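Print this page | E-mail this message

September 15, 2024
Posted by: the list owner, Closets & Cupboards list

Subject: Re: Shoeboxes, keep or toss?

Hi all,

I've been meaning to answer this one for days and then I got sucked into the hall closet, so at least I have fresh material! I'm pasting in the part of the original message I want to talk about, because the thread has split into three by now and half of you have wandered off into winter coats.

> My question for the group is about shoeboxes. I have kept every
> one since we moved in and they take up the entire top shelf. My
> husband says toss them. But when I put shoes straight on the
> closet floor they get scuffed and the laces end up in a knot, and
> I can never find the second one. I looked at the clear plastic
> drop-front kind (Ereo makes a set) but by the time I've bought
> enough for four people I could have bought more shoes. Does
> anybody keep shoes in the boxes they came in and NOT go crazy?
> Also where do you all put the stuff that isn't shoes but ends up
> with the shoes? Insoles, polish, the odd sock.

Yes, me, I do, hello! I've kept shoes in their own boxes for years, and I'm only a little crazy. But I don't keep all of them and I don't keep all of the boxes, and I think that's where you and your husband can probably meet in the middle.

First thing is to sort the shoes by how often they go on somebody's feet. Anything worn every week does not get a box at my house. I tried it once, in a fit of virtue, and within two days the lids were on the floor and the sneakers were on top of the lids. Everyday pairs go on the low rack by the door (mine is a Pevholm, two shelves, the bolts need tightening every so often and I never remember until it leans). The boxes are for out-of-season pairs, dress shoes, and the sneakers you are saving for a trip.

Then there are the boxes themselves. The kind with the hinged lid, where the lid is attached along the back and flips up, is so much better than the kind with a separate lid. I can't say this strongly enough. A separate lid wanders. It gets under the bed, the cat sits in it, and you end up with five bottoms and three tops, none of which fit each other. If you've got to cut your collection in half, let the separate-lid ones go first and keep the flip-tops. They also stack a bit better, in my experience, as long as you don't go more than four high.

I work on a table, by the way. I used to do it all on the closet floor, kneeling, and my knees have opinions about that now. So everything comes out to the table, one box open at a time, with a basket at the back to catch whatever turns up.

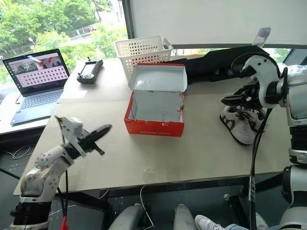 The basket is my answer to your second question, about the stuff that isn't shoes. Get a plastic one with holes in the sides so you can see there's something in it, and put it where you're sorting before you start. Every insole, every spare lace, every sock, every little packet of silica gel goes straight in there and you do not stop to deal with it. That's the rule I have the most trouble with! I find one nice lace and the next thing I know I'm in the other room looking for the boot it belongs to, and there's a pile of shoes sitting on the table at suppertime. Basket first, decide later.

Clothes turn up too, I should warn you. I don't know how it happens, but I've never once cleaned out a shoe shelf without finding something black and wrinkled shoved in behind it. Push it to the back of the table and keep going. If you start folding you're sunk.

Now, packing the pair. I go one shoe on its side with the toe to one end, then the second one on its side with the toe to the other end, soles facing out toward the long walls of the box. If you put them both flat and side by side they'll fit in some boxes, but with big sneakers the lid won't close and then you lean on it, and that's how corners tear. If a corner has already torn a little I leave it alone. If it's torn all the way down I run packing tape on the inside, where it doesn't show. Wipe the soles before they go in, especially if you're like me and the inside of the box is white. An old toothbrush and dish soap does it. Let them dry overnight first. I skipped that once in July and I'll spare you the details, except to say the smell moved into the closet and paid rent.

Labels. Somebody suggested taking a photo of each pair and gluing it to the end of the box, and I admire that person, but I am never going to do it. The sticker from the store usually has the size on it, and I take a fat marker and write one word underneath. BLACK. WEDDING. MUD. If the box is a dark color the marker doesn't show, so I put down a strip of masking tape and write on that. Turn the written end to the front when you shelve it. (You'd think that goes without saying. It does not, at my house.)

About buying the plastic ones, I went down the same road you did. I priced the Ereo set and also the Stovex cubes, which I like the look of, and I could not make myself do it. I did buy one box of Tripathi cedar blocks and I drop one in with the leather pairs. I can't swear they do anything but the closet smells nice when I open the door, so I'll probably get them again.

One place I'd side with your husband is the empties. If there's no pair in the box and you can't name the pair that's going in it this week, flatten it and put it out with the recycling. I used to hang on to the good sturdy ones "for mailing things" and I don't think I mailed one thing. I allow myself two spares now, one inside the other if they'll go, and they have to live on the top shelf with nothing on top of them.

As for the laces getting in a knot, tuck them down inside the shoe before it goes in. Takes a second and it makes a huge difference when you pull them out again.

For everybody who asked off-list, yes, the old messages are still searchable, all 3,682 of them, and there's a long thread on boots in there if you type in "boot trees." Please trim your quotes when you reply! I left this one long because I was answering the whole thing.

Let us know how the top shelf goes, and what you decide about the plastic ones. I still have the linen closet ahead of me and I'm putting it off by writing to all of you.

Print this page | E-mail this message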